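Hadgu Neighborhood Tool Library
Progress report to the Someck Fund, second period
Prepared by Ismael Magalhães, project lead

Where we are

The grant agreement asks for a report on whether shared tools reduce what households spend on small repairs. I can tell you what we lent, what came back and what people told us. I can't tell you yet that anyone saved money, and I'd be wary of a report at this stage that claimed it.

Lending opened at the Canari Street site in November. By the end of the period we had 73 registered members against a target of 100. The original proposal said we would pass the target by now. I wrote that proposal, and the number came from a library in a larger town with a bus stop outside its door. We have a parking lot and a hill.

Members and lending

Of the 73 members, 40 have borrowed at least one item. The rest signed up, took the leaflet and haven't been back. Our first draft of this section called them "engaged supporters." I took that out. Some of them may borrow in the spring when the yard work starts, and some may never borrow anything.

The items that go out most are the carpet cleaner, the long ladder and the cordless drills. The carpet cleaner is never on the shelf. The tile saw, which cost more than any other single purchase, has gone out 3 times, and one of those was to me. We bought it on the strength of a survey in which people were asked what they would like to see in a tool library. People will say yes to a tile saw if you read it out to them from a list. I would not use that survey again for buying decisions, and I'd suggest the fund not rely on the summary of it that we sent you with the first report.

Late returns are fewer than I feared. We dropped the fines after the first month, over my objections, and the return rate did not change in any way I can see. It may be that fines don't matter here. It may also be that our members so far are the kind of people who bring things back, and that we will learn more when we have a wider group. I have left the fines off for now.

Storage and display

Under the Tunirano storage plan, each small tool was to have its own painted outline on a wall board, so that a missing item would show at a glance. The plan came with a good drawing. In practice the stock changes too often for painted outlines, and after the second repaint we gave up on it. We now favor colored panels with stick-on hooks, which can be moved in a minute and cost very little. I have doubts about the hooks with anything heavier than a tape measure, and the larger tools will stay on the floor racks whatever the plan says.

Four metal hooks in a row on a green panel, each on a clear adhesive pad, are close to what we mean.

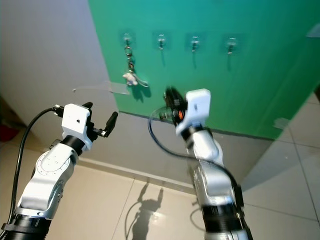 Training sessions

We promised monthly evening classes in basic home repair. The first, on leaking faucets, was full. The second, on patching drywall, was half full. The third was on reading an energy bill, and it was a mistake to put it under this heading at all. Those who came were polite.

The feedback forms are glowing, as feedback forms handed out next to a plate of cookies tend to be. Nearly all of them tick "very useful." A better test would be to call people two months later and ask whether they have fixed anything. We plan to do that for the faucet class first. If the answer is mostly no, I would move the class money into staffed opening hours, where members can ask about the one job they have in hand.

Budget

Spending is under plan on wages and over plan on repairs and blades. The wage gap comes from the desk job standing open for the first six weeks. The overspend on repairs will continue. Borrowed drills lead a hard life, and the budget line was worked out as if they would be used by one careful owner. I ask the fund to allow a transfer from wages to repairs within the present total. No new money is needed for this period.

Insurance came in close to the quote. The broker has warned us that the rate may go up at renewal, and we have not been able to get a figure in writing.

What we will not be reporting

The agreement lists "tons of waste avoided" as a measure. I have looked at how other projects work this out. Most multiply the number of loans by a guess at how many purchases each loan replaced, and the guess does nearly all the work. We would like to drop the measure, or swap it for a plain question at checkout: would you have bought this if you couldn't borrow it? The answers will be rough too, but they will be our members' answers.

Next period

Opening hours move to late afternoon, with the desk closing at 7:30 p.m. A second carpet cleaner is on order. The tile saw is being offered to the Hadgu school workshop on long loan, and we are waiting to hear whether they have room for it.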